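Section 4: Setting up your collection point and opening your giving page

By now you should have a Plorkus account and a confirmed email address. If you haven't, go back to Section 2 and finish that first. The steps below take you from an empty account to a live page that people in your town can give to, and it's great fun seeing the first donation land!

Before you start
Have these to hand: the name of the good cause, its charity number if it has one, and the street where you plan to collect. Young fundraisers (under 16) need a parent or guardian signed in alongside them for steps 1 to 4.

1. Open the Plorkus menu and choose New appeal. Give it a name that neighbours will recognise. "Laxdal Playground Swings" works far better than "Our Appeal".

2. Type your target. The lowest you can set is £20 and the highest for a first appeal is £2,000. You can raise a low target later, so don't fret over it.

3. Write your story in the big box. A couple of short paragraphs is plenty. Say who it's for, what the money will buy and when you'll be out collecting. Do mention if it's your first go, people love that.
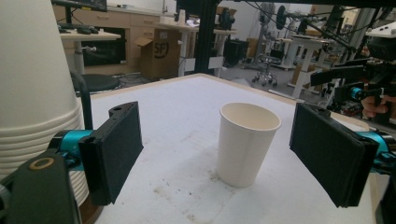
4. Press Check my page. Anything missing shows up in orange. Fix those bits and press it again until the bar turns green.

Note: the checker doesn't read your spelling. Ask a friend to look it over before you go live.

Linking the Skorkel card reader
The Skorkel is the little reader that comes in your welcome pack, and it's a joy to use once it's paired.

5. Charge the reader until its light stays steady. Overnight is best the first time.

6. Hold the side button until you hear two beeps, then choose Add reader in the menu. Your appeal name will appear on its screen.

7. Make a test gift of £1. It should reach your page within a minute or so, and you can refund it from the Gifts tab.

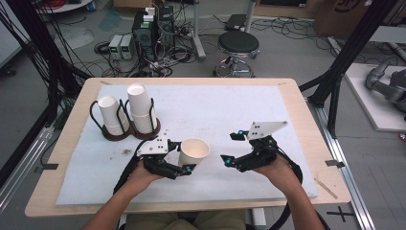

Caution: never leave a paired reader on an unattended stall. If it goes missing, press Unlink all readers straight away, then ring the helpline.

Booking a spot
Collecting on a public street or in the market needs permission from the council. In Laxdal and Rasau you can ask for it from inside Plorkus. Anywhere else, apply to your own council and upload the letter when it comes.

8. Choose Places, then tap the map where you'd like to stand. Green spots are free and grey ones are taken.

9. Pick your hours. Morning slots in April go quickly, especially by the Rasau bus station, so get in early.

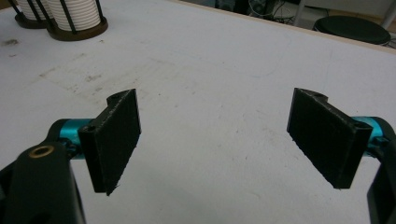
10. Wait for the confirmation message, print it and keep it with you all the time you are collecting.

Note: a booking covers one appeal only. If you swap to a different cause, cancel and book again.

Once your spot is confirmed, press Go live. Your page link can then be copied from the top of the screen. Section 5 covers cash gifts and counting up.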